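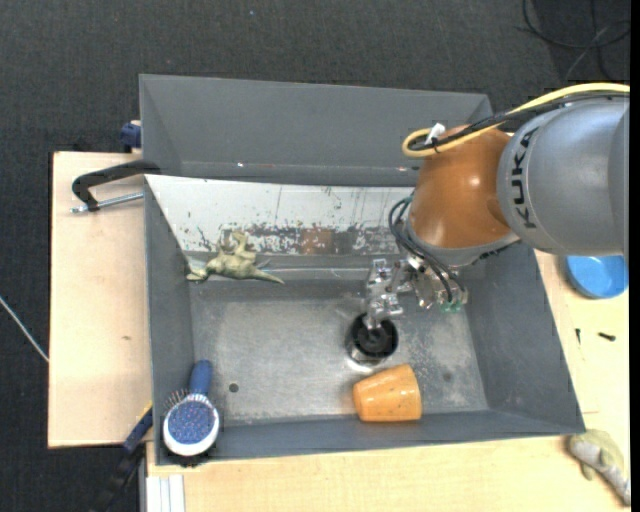 Figure 3. Gripper over a round black item in a grey metal bin. The other items in the bin include an orange cup, a hairbrush and a small toy figure.

3 Planning and purchase

3.1 Scope of this section

This section is intended for the person who prepares the purchase request for a Coltardale bin-picking station. It should be read before any order is placed with Gillance or with a third-party supplier. Mechanical installation, commissioning and routine care are covered in later sections.

The station is supplied without an arm. The purchaser may use an arm already owned by the site or buy one separately. In both cases the arm, its controller and its safety devices remain under the terms of the arm manufacturer.

3.2 Before requesting a quotation

1. List the items to be picked. Record the largest, the smallest and the heaviest, and include any item that is soft, shiny or likely to roll. Household articles of mixed shape, as in Figure 3, call for more gripper trials than a single repeated part.

2. Measure the bin. Record the inside length, width and depth, the slope of the walls and the height of the rim above the work surface. Deep bins with steep walls limit the angles at which the gripper can enter.

3. Confirm the payload. Add the weight of the gripper, its brackets, hoses and cables to that of the heaviest item. The total must remain below the rated payload of the arm at full reach.

4. Mark out the floor area. Allow for the arm at its widest sweep, the controller, the guarding and a clear route for the operator.

5. Check the services. Identify the nearest electrical supply and, where a pneumatic gripper is to be fitted, the nearest source of dry compressed air.

6. Complete the enquiry form and return it to Gillance with the item list. Where possible, enclose samples of the items themselves.

Note: Samples are held for the length of the quotation period and returned at the purchaser's cost. Items of value should not be sent.

3.3 Preparing the budget

The arm is commonly treated as the whole cost of the project. Requests prepared on that basis are often returned for revision once the remaining lines become known. The following should each appear as a separate line:

Arm and controller, if not already on site
Gripper, including spare fingers or tips
Bin, stand and clamping parts
Cable and hose dressing kit
Camera and mounting, if required
Guarding, interlocks and emergency stop circuit
Delivery, lifting and positioning
Installation and commissioning
Operator training
Spare parts for the first year

The Baysal cable and hose dressing kit is priced at £492, excluding VAT and delivery. It is not included in the base price of the station. Cables that pass over the joints of the arm are subject to repeated bending, and sites that have made up their own dressing from general-purpose ties have generally ordered the kit later.

Clamps and work surfaces may be sourced locally. Ordinary workshop clamps are acceptable for trials, provided that the bin cannot shift when the gripper touches a wall. For unattended running, the fixed bin mount must be ordered.

Caution: Do not reduce the guarding line in order to meet a budget limit. The station must not be powered until a risk assessment has been completed for the site and the measures it requires are in place.

3.4 Choosing the gripper

Two-finger grippers suit most rigid items and can reach the inner edge of an open container. Suction grippers are quicker on flat, sealed surfaces and are a poor choice for brushes, textured toys and perforated goods. Where the item list includes both kinds, Gillance recommends the purchase of one gripper and a paid trial of the second before a further order is made.

Check that the mounting plate matches the flange of the arm. Adapter plates are made by Zistitz to order – allow for their delivery separately, as they are not held in stock.

3.5 Lead times

The station is delivered 14 weeks after receipt of the signed order and the completed site drawing. The period does not begin until both have been received. Purchasers whose financial year closes in March are advised to submit the order by September.

A change to the bin size or gripper type may be made without charge within 48 hours of order confirmation. Later changes are quoted individually and may alter the delivery date.

3.6 Placing the order

1. Compare the quotation with the budget lines in 3.3. Any line not quoted should be marked as supplied by the site or as not required.

2. Obtain the signature of the person responsible for machine safety at the site.

3. Attach the site drawing, showing the arm base, the bin position and the guarding line.

4. State the delivery entrance, the width of the narrowest doorway and the lifting equipment available.

5. Send the order to Gillance and retain a copy with the item list.

Note: Keep the item list up to date after the order has been placed. The commissioning engineer will use it to set up the acceptance trial described in Section 4, and items added on the day cannot be included in that trial.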